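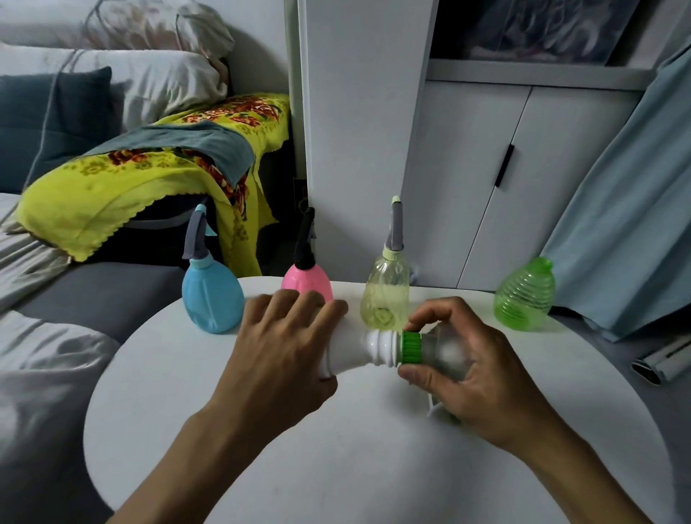
One hand holding the bottle down, the other on the green collar. The rest of the spray bottles are lined up at the back of the table.

Teaching a two-arm robot to take sprayer heads off bottles, our demos are all over the place

Asked by Candela Sarmiento
Tags: student projects, imitation learning, grippers, clubs

Hi all! I help out with the robotics club at Grenuswood (high school age, mostly juniors) and we've signed up for the household task round of a regional competition in December. Each team picks a two-handed chore and the robot has to do it three times in front of the judges. Our kids picked spray bottles, meaning take the top off, put the top back on. It sounded so easy when we wrote it on the whiteboard!

The plan was to record people doing it by hand, from a camera up at head height, then train on that plus a smaller pile of teleoperated runs on our arms. We have more than 200 hand clips now and the arms still do something different every time. Sometimes the left one grabs the neck, sometimes the body, and once it just sort of petted the bottle and stopped.

I watched a bunch of clips back last night and I think I see part of it. Some of us work with the bottle standing up, some lay it on its side and lean on it with the left hand. Some twist the collar a tiny bit at a time and some go for a big half turn. Also the bottles are all different: round bodies, a teardrop-shaped one, one with ridges around the body. The kids love the variety and I kind of do too, but is that what's hurting us?

So, two questions:
Do we pick one way of doing it and throw the other clips out?
Do we cut down to one bottle for now?

We've got a few weeks and the kids have exams in the middle of it. Any advice welcome, including "pick another chore," but they'd be crushed.

3 answers

Kalevi Mäkelä
Accepted answer

Yes to the first one, mostly no to the second.

We did jar lids with my group two seasons ago and had the same mess. We had 596 clips when we started sorting and I would have traded the whole lot for half as many done the same way. If one person stands the bottle up and the next lays it down, the model sees two good answers to the same starting view and can land somewhere in between, and in between is petting the bottle. I laughed at that because ours did it too.

I'd go with lying down, left hand over the body, right hand on the collar. You get the table to help you, and a gripper that's a bit weak can still keep the thing from rolling if it's pressing from above. Write the steps on a card and tape it where people can read it while they record. Ours said which hand touches first, where it touches, how far to turn before letting go and regrasping, and where the loose part gets put down. That last one we forgot at first and had sprayer heads landing all over.

Don't delete the other clips, just move them to another folder. You may want them next year.

On bottles, keep the variety in shape but start your arm runs with whichever has the chunkiest collar. Add the next one when that works. And check your thread direction if somebody swaps parts between bottles, we lost an afternoon to a top that didn't belong to the body it was sitting on.

One more thing, a person's wrist turns way less than your gripper probably can. People regrasp a lot. If your arm can do a full turn in one go, the hand clips are going to teach it a habit it doesn't need, so let the teleop runs carry the twisting part.

Comment from Candela Sarmiento: This is so helpful, thank you! We never said anywhere which hand goes first. Two of the kids are left-handed and I bet that's in there as well, ugh.

Comment from Kalevi Mäkelä: Ha, yep. Let them run the camera and the file naming, or flip their clips left to right if your arms and camera are set up symmetrically. We did some of each.

Kha Khương

What grippers? If they're the stock hard plastic ones, put something rubbery on the fingertips before you do any more training. We cut up a bicycle inner tube and it was a huge difference on anything with a smooth collar. You'd have to redo the teleop clips afterwards so do it soon.

Comment from Candela Sarmiento: Stock ones, yes. Going to look for an inner tube.

Saimi Pitkänen

I'd just buy a bigger arm tbh

Comment from Gwenllian Lloyd: It's a school club, Saimi. Candela, does your rulebook say whether the top has to be tight at the end or only on? Ours changed that between rounds, so read the newest one before you decide how far the last turn goes.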